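# The Last Five Millimeters

Most of the code in a two-arm manipulation stack deals with free space. The planner at Gakmont spends very little effort there. 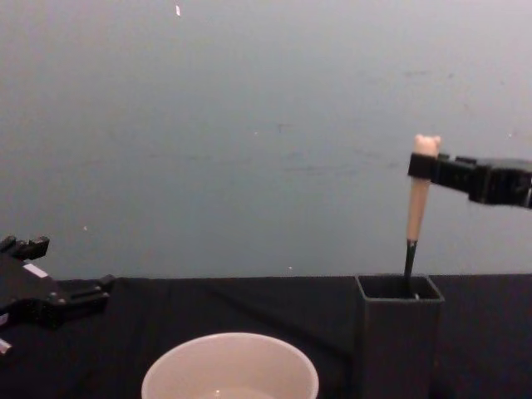

Free-space motion is a solved problem for most tabletop work. A sampling planner finds a path, a smoother cleans it up, and the joint controllers follow it. Trouble starts when a thin shaft has to pass the rim of a narrow container. The camera's estimate of the rim and the arm's estimate of its own jaw disagree by a few millimeters, and the shaft is rarely parallel to the walls.

Mirko Messina, who maintains the planner, splits the task into two modes. Above the rim, the arm runs in position control. Past the rim, it switches to impedance control, with sideways stiffness cut to let the shaft slide along a wall without jamming. The switch height is set 5 mm above the estimated rim.

"People tune the stiffness first," Messina says. "The switch height matters more. Set it too low and you hit the rim at full stiffness."

The control loop runs at 500 Hz. Perception is far slower, so the two are joined by a small state estimator called Disis. It holds the tool's pose relative to the jaw and updates it from wrist torque between camera frames. Grasp tilt is one of its states. An earlier version treated the grasp as rigid, and a tool that rotated slightly in the jaw would drift off target with no error reported.

Dark objects on dark cloth remain a weak point. Depth returns are sparse, and rim detection falls back on edges in the color image. When confidence drops, the planner asks for a second view before it descends.

The team replays recorded runs through a tool named Gentile, which flags any change in mode timing. The regression set holds 173 insertions. A May rewrite of the torque filter broke 23 of them, all at the mode switch, and was rolled back.

The second arm is planned as a moving obstacle, even when parked. Messina wants shared scheduling for both arms in the next release.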